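Revisión de la mesa del desayuno, sala Skasholm

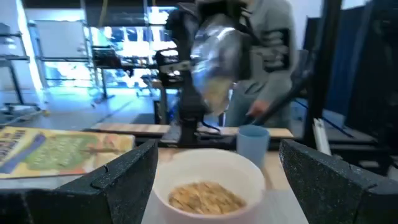
Tiempo de lectura: 1 min

Revisó: Cayetano Sepúlveda. Ficha 2541.

[x] Cuenco blanco, borde liso. Lleva copos dorados — avena o cereales, no voy a pleitear.
[x] Vaso azul claro, de pie junto al cuenco. Cumple.
[ ] Papel lejos de la comida. Hay una revista o un libro, muy amarillo, en plena mesa. La lectura alimenta, dicen; retirar.
[x] Tablero claro. Repasar los bordes en febrero.
[ ] Pasillo libre de unos 40 cm. Pendiente de medir — la cinta métrica sigue en Villanueva.

Archivado en: Comedor y listas de control

© Fledden · Contacto · Volver arriba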